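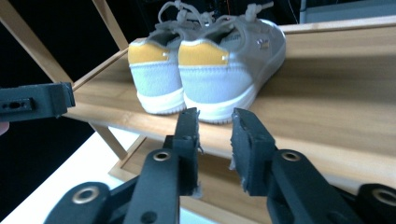
Sneakers with mustard-yellow heels, side by side on the shelf.

Tandemov: your questions, more or less answered

What is Tandemov?
A two-player puzzle platformer from Vunine. You and a friend steer one delivery cart through the hill town of Candumik, each in charge of half the steering. Friendships have been tested.

When is it out?
May, on PC. We used to give an exact day, and then we met our own bug list.

Can I play it alone?
Yes. Solo mode gives you Ehlers, a computer-controlled partner with firm opinions about corners. You can turn the opinions down in Settings, under Audio, though the steering stays the same.

How long is it?
There are 6 chapters. Wiebke Ruppert, our lead designer, finishes the lot in 5 hours. She also built the levels, so please don't use her as a yardstick.

Does my friend need a copy too?
No. One copy covers 2 players, on the couch or online. Your friend downloads the free guest version and joins with your code.

Will there be a console version?
We'd like one. When we have something to announce, it'll be on this page and probably spelled correctly.

Why does the cart honk when I pause?
Sylvain Delorme did the sound and considers this a feature. Hold the pause button to skip it.

Is there a level editor?
Not at launch. The colour picker for the cart is in, and people in the beta spent an alarming amount of time there.

My save has vanished. Help?
Check the backup folder first. The game keeps your last 2 saves. If both are gone, use the support form and tell us which chapter you were up to. The box holds 2000 characters, swearing included.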